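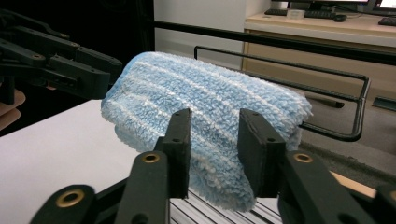
Skulirness (collection method)

From Flanis, the open handbook of robot learning. Stub upgraded to article November 27, 2024. Needs more references.

Skulirness is a way of gathering examples for a learning system that handles cloth and other soft household goods. A person does the task by hand while holding a gripper tool, and the tool records what it sees and how wide the fingers are open. No robot arm is needed during collecting. The recordings are used later to train a policy, which then runs on an arm fitted with the same kind of fingers.

The name comes from the first set of recordings, Skulirness-1, put together at the Bratden workshop by Annapurna Pai and a small crew. Later sets kept the name. People also say "skuli run" for a single recording session, mostly in chat, not in papers.

Background

Before this the Bratden group drove a robot arm from a second arm (leader and follower). Worked OK for blocks and cups. Slow for towels. The person driving could not feel the cloth, and a fold that takes a few seconds by hand took well over a minute. Most runs were thrown out.

Hand-held grippers were tried next. Early ones had one finger fixed and one moving, and thick fabric slid off to the side. The current type moves both fingers on linkages, so the pads close evenly on a bundle.

Equipment

Two grippers, one per hand, or one each for two people. Flat pads, no teeth. Toothed pads were dropped, they pulled loops out of terry and microfiber.
Wide-angle camera on each gripper, pointed at the fingers.
Table or rack to work over. Any height the collector is comfortable with.
Laptop for checking files between runs.

The finger opening is read from the linkage, one value per video frame. Hand position is worked out afterward from the video plus a motion sensor. This step is called tracking and it is where most losses happen. Plain walls and blank tabletops are hard for it, so a cluttered room is usually left cluttered.

A typical run

Collector starts with both grippers open and in view of each other. Short pause, so the start can be found in the file. Then the task: pick up, fold, hang, hand over, put down. Another pause at the end. One run is one example. Mistakes are kept if the collector recovers inside the same run, and cut if he or she has to put a gripper down.

Towels get shaken out or swapped between runs. This matters more than it sounds. In the first weeks the same towel was put back in nearly the same spot every time and the policy learned the spot.

Speed is also an issue. Experienced collectors get quick, quicker than an arm can follow, and those runs have to be slowed down in training or left out. Pai's notes ask for "normal laundry speed, not race speed."

Skulirness-1

The first set has 1221 recorded runs. Of these 1105 passed tracking and are in the release. Tasks are towel folding, hanging over a bar, rolling, and passing from one gripper to the other. Of the released runs 297 use two grippers at once, the rest are single. Lenght varies, but no run goes past 90 seconds, the recorder stops there.

Labels are thin. Each run has a task name, a collector number, and a short free text note, which is blank a lot of the time. There is no label for fabric type in the first set. Added later for the second one.

Nkuna

Nkuna is the checking tool used with the method. It plays a run back next to the finger opening curve and flags jumps in tracking, dropped frames, and runs where the fingers never close. A person still makes the final call. Older versions flagged every fast regrasp as an error, so counts from before that fix shoud not be compared with newer ones.

Known problems

Thick bundles fill most of the camera view and hide the surface underneath. Wrist view from the other gripper helps, if there is one.
Fluffy fabric hides the pad edges, so it is hard to tell from video how deep the grip is.
No force reading. A light pinch and a hard squeeze can look alike.
People use the free part of the hand without thinking, steadying cloth with a knuckle. Not allowed, the arm has no knuckle. Caught mostly on review.
Collectors get tired wrists. Sessions are kept short for that reason.

Compared with other methods

Cheaper than driving an arm, and can be done in any room. Less exact, though. Where positions need to be tight (plugs, small screws) the leader and follower setup is still prefered at Bratden. Bare-hand video is cheaper again but gives no finger opening, and hands do things grippers can't.

See also

Nkuna
Leader and follower control
Cloth handling
Imitation learning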